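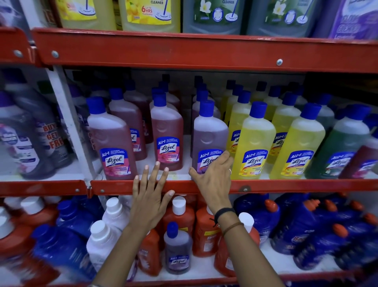

Fig. 1. Floor cleaner bay, Lizol "ALL in 1" bottles grouped by color on a red shelf.

Retail Display Basics, Unit 6: Color Blocking
Instructor: Raghda Yammine

Welcome to my favorite unit! Floor cleaner may sound like a dull place to start, but few aisles teach color faster. The dark blue caps repeat from bottle to bottle, so your eye goes straight to the liquid: reddish-pink, then one purple, then bright yellow, then dark green.

Terms to know
Block: a group of one variant side by side, with more of the same behind it. The yellow citrus bottles are a lovely case.
Facing: one front-row bottle that the shopper can see.
Depth: how far the same variant runs back. Look at the red rows going off into the shadow!
Drift: a bottle turned or pushed out of line. One of the yellow labels is angled a little to the right, and the leftmost red bottle stands farther forward than its neighbors.

Shoppers reach in, take hold low on the label, put things back a bit crooked. A good block survives that and still reads as one color from across the aisle.

In class, Thursday
Work in pairs, 30 minutes. Use the practice bay and the empty Plamico and Flusato bottles (bin 1053). Build two blocks, then swap with another pair and mark every drift you find. Sketch before you touch anything, please.

Reading: Karaki handout, the pages on shelf depth. Fouad Haddad has spare copies in room 1442.

Bring colored pencils!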